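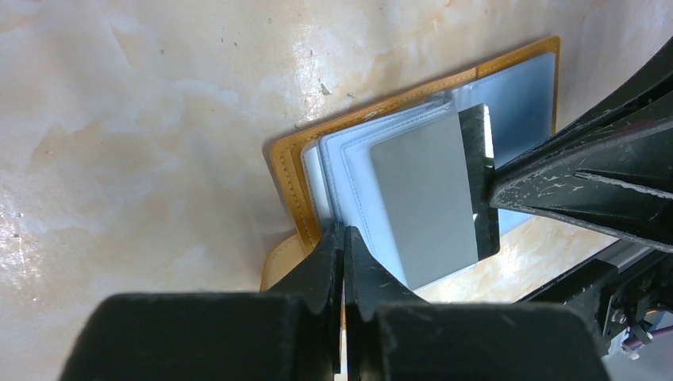
Caderno de desenvolvimento – Prarkik, build 817
Setembro, sexta

9h40. Comecei pelo problema dos saves. O relatório de ontem à noite dizia que o jogo perdia o inventário ao voltar do menu de pausa para o mapa, mas só quando se gravava no barco. Tentei reproduzir no kit de testes e consegui à terceira. No PC não acontece. Na portátil acontece sempre que a gravação automática arranca enquanto o mapa ainda está a carregar as texturas do porto.

O que vi no log: a gravação pede a lista de objetos, a lista ainda está vazia por o módulo do barco não ter terminado o arranque, e o ficheiro fica escrito com zero entradas. Depois disso o jogo lê o que lá está e não se queixa. Falta uma verificação antes de escrever.

Primeira correção: atrasar a gravação até o barco estar pronto. Funcionou, mas criou uma pausa visível de quase um segundo à saída do cais. Não serve. Segunda correção: manter a lista anterior em memória e só a largar quando a nova tiver sido validada. Sete tentativas seguidas sem perder nada. Fica esta. Deixei a primeira comentada no código, para apagar quando a build passar na Norkus.

11h15. Chegou a lista da Norkus com o que falta para a certificação. Nove pontos, dois deles repetidos do envio anterior:

– o aviso de comando desligado aparece por baixo da legenda;
– o nome do perfil é cortado quando tem acentos.

O segundo é nosso e é antigo. A fonte do menu não tem o til em maiúscula e o texto é medido antes de a fonte de reserva entrar. Mudei a ordem. Falta ver em polaco e em checo.

O primeiro continua por decidir. Quem trata da interface quer subir o aviso, eu preferia esconder a legenda enquanto o aviso está ativo. Combinámos testar as duas hipóteses na segunda parte da tarde, num televisor a sério e com o texto no tamanho maior.

12h50. Capturas para a página de lançamento. A Segers, que trata da distribuição, pediu onze imagens em resolução máxima, sem interface, e pelo menos duas do segundo capítulo. Temos oito aproveitáveis. As do farol ficaram escuras demais: a noite no jogo foi afinada para ecrã OLED e em miniatura não se percebe nada. Subi a lua e o nevoeiro só no modo de captura, sem mexer na versão final. Atenção a quem usar o modo fotografia: essa opção tem de estar desligada antes de gerar a build, senão os valores passam para o perfil do jogador.

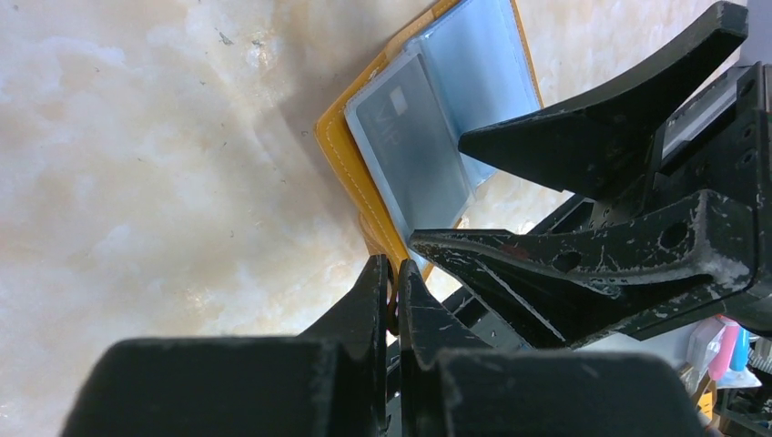
A captura do mercado também tem de ser refeita. Na que enviámos, a vendedora aparece sem sombra por baixo do toldo. É um erro da distância de sombras, já corrigido na 815, e a imagem era mais antiga do que isso. Apaguei da pasta partilhada tudo o que fosse anterior à 815 para não voltar a acontecer. Quem precisar de alguma das antigas que peça, há cópia no disco externo.

15h30. Desempenho na zona das salinas. A média está bem, o problema são os picos quando as aves levantam todas ao mesmo tempo. Cada ave pedia o seu próprio som e o misturador engasgava. Agora há um som por bando, com variação de tom. Ouvi com auscultadores e nas colunas do televisor: nas colunas não se nota diferença, nos auscultadores perde-se um pouco de largura. Aceito.

Os picos desceram para valores que a Norkus deve deixar passar. Não medi com a chuva ligada. A chuva e as aves nunca deviam coincidir nas salinas, mas o guião do capítulo dois permite-o se o jogador dormir duas vezes seguidas na cabana. Anotei para confirmar.

16h45. Teste do aviso de comando desligado. Com o aviso em cima tapa-se o indicador de maré, que é precisamente o que o jogador quer ver quando volta a ligar o comando. Com a legenda escondida não se perde nada, o jogo está em pausa e a fala recomeça do início da frase. Ficou a segunda hipótese. Falta o caso de dois comandos ligados.

17h20. Tradução. A Firnow devolveu o texto francês e o alemão. O alemão rebenta a caixa de três botões no ecrã de opções, sendo o pior o das vibrações. Pedi uma forma mais curta antes de mexer no tamanho da letra. O francês está limpo, tirando uma linha do pescador que ficou com a variável à vista. Corrigi à mão no ficheiro e avisei-os, para não voltar a entrar na próxima entrega.

Por fazer:

– til e restantes acentos em polaco e checo;
– três capturas que faltam para a Segers, mais a do mercado;
– salinas com chuva;
– aviso com dois comandos;
– apagar o código comentado da gravação depois da resposta da Norkus.

A build 817 ficou a compilar às 18h05, com a correção dos saves e o som dos bandos. O texto alemão ficou de fora.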